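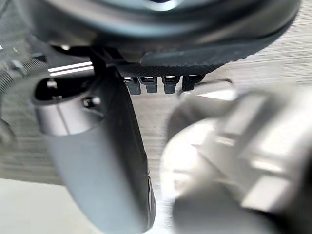
Part-time baker wanted for my little shop in Bollholm

Hi! I run Goletti, the bread and bun place next to the post office, and I need another pair of hands on the early shift. My last helper moved away in March and I've been doing all the rolls myself - my back has opinions about it.

You'd work 19 hours a week, starting at 4 a.m., with every Friday off. Pay is 2,425 a month, plus all the bread you can carry home. You don't need a diploma, but I'd love it if you've shaped dough before and don't mind flour in your hair.

The first two weeks are a paid trial, so we can both see if we get along (I sing while I knead, sorry!).

Drop a note at the counter or call the shop after noon. Ask for the baker - that's me.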